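Forum > Bühne & Kleinkunst > Solo-Programme

Thema: Zuleica Mendonça mit "Grillside" - wer hat es gesehen?

souffleuse_nord
Donnerstag, 14. Mai 2020

Ich muss das jetzt loswerden, auch wenn der Abend schon im November war: Grillside ist das Beste, was ich seit Jahren auf einer kleinen Bühne gesehen habe! Gestern habe ich den Mitschnitt zum zweiten Mal geschaut und wieder Tränen gelacht. Eine Frau, ein Klappstuhl, eine Grillzange, und daraus wird ein komplettes Straßenfest mit allen Nachbarn. Allein der Herr Rocha, der seine Würstchen siezt und bei jedem Wenden um Verzeihung bittet - ich konnte nicht mehr.

War sonst noch jemand im Flellmont? Wie ging es euch mit dem Schluss?

kulissenschieber41
Ja, hier! Reihe drei, ganz außen. Der Rocha ist großartig, da bin ich sofort bei dir. Aber die Vereinsvorsitzende im Mittelteil hat mich verloren. Die Nummer hat eine einzige Idee (sie verliest die Grillordnung) und reitet sie zehn Minuten. Der Saal hat gelacht, ich habe auf die Uhr geguckt.

souffleuse_nord
Was, ausgerechnet die? Die Grillordnung wird doch mit jedem Paragrafen persönlicher! Spätestens bei der Stelle mit dem Exmann und dem Kartoffelsalat ist das ein kleines Drama. Hör dir mal an, wie sie da immer leiser wird.
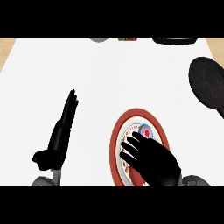
Weißer Tisch, zwei Roboterarme (Rendering)

Und der Umbau danach, ganz ohne Licht, nur mit dem Klappern vom Stuhl, ist für mich schon die halbe nächste Figur. Man hört, dass da jetzt jemand Älteres sitzt, bevor sie ein Wort gesagt hat.

Parkettratte
Ich kenne nur den Mitschnitt und stehe irgendwo zwischen euch. Die Vorsitzende ist auf Video zu laut abgemischt, das macht sie schriller, als sie vermutlich war. Das Timing ist trotzdem der Wahnsinn. Wie viele Leute passen ins Flellmont? Es klingt nach einem riesigen Saal.

kulissenschieber41
80 Plätze, wenn sie hinten die Bank dazustellen. Die lachen halt gern dort.

amsel_im_rang
Zum Schluss: Ich fand ihn zu versöhnlich. Den ganzen Abend gönnen sich die Leute nicht mal den Senf, und dann singen alle zusammen? Ihr erstes Programm "Amel" hörte viel böser auf, das hat mir mehr gegeben.

souffleuse_nord
"Amel" habe ich leider nie live erwischt, da bin ich neidisch. Aber versöhnlich? Der Rocha singt doch absichtlich die falsche Strophe, und zwar bis zum letzten Ton!

amsel_im_rang
Okay, das ist mir entgangen. Ich schaue am Wochenende noch mal rein.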